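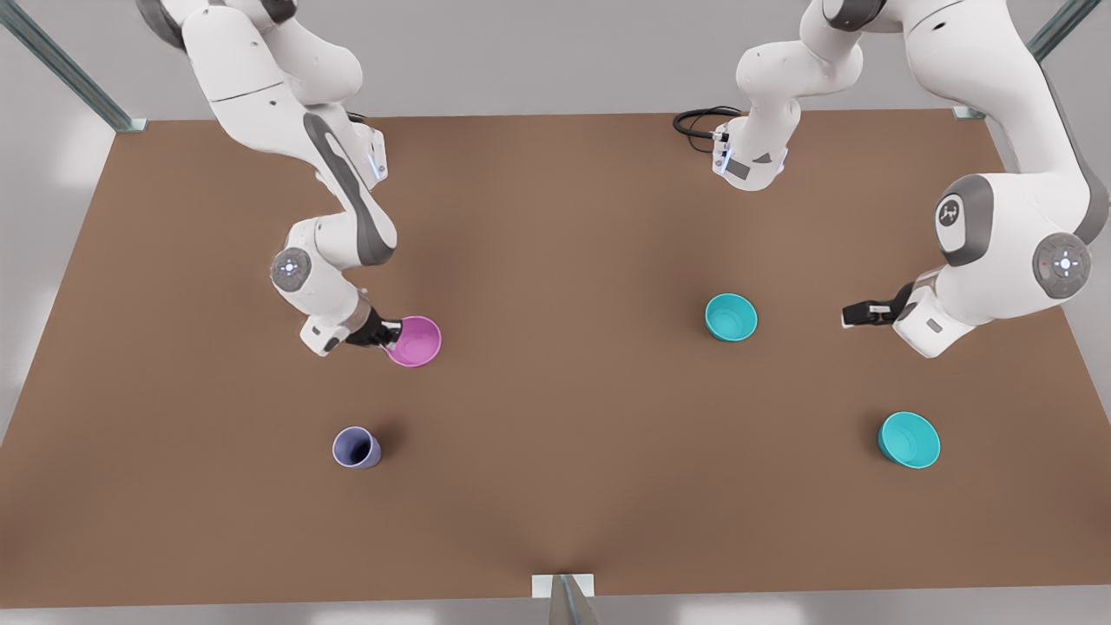 Sibiya wrote in to ask how I keep my fantasy soccer squad under the salary cap without ending up with a bench full of blokes who never play, and whether it's really worth doing the sums before the season starts.

Home | Fixtures | Guides | Forum

October 16, 2022, by the Tovau Soccer editor

Yes, do the sums! I learned the hard way in August, when I picked my three favourite strikers first and then had loose change left for a whole defence (never again).

First, write down your cap. In our league it's 479 points of salary for a squad of 18, so the average spot is worth a bit under 27. Keep that number beside you the whole time.

Next, fill the cheap spots. Pick your backup keeper and your last few bench players at the lowest price going, but check they've had some minutes lately. A bargain who's always in the stands will cost you when somebody does a hamstring.

Then do your defence and midfield. I look for full backs who take corners, and I try to have no more than 3 players from any one club. If half your team has a bye the same week you'll be in strife!

Strikers go last, with whatever's left. You'll probably afford one star and one decent bloke, and that's plenty. If you're dying for a second star, drop a midfielder down a price bracket and see how it looks.

Leave a little under the cap as well. Prices move after each round in our league, and I like having almost 18 up my sleeve so I can swap a player without tearing up the rest of the side.

Last of all, save your team and check the captain's armband is on the right player. I left mine on a suspended centre half once and I'm still hearing about it.

Contact us | © 2022 Tovau Soccer | Back to top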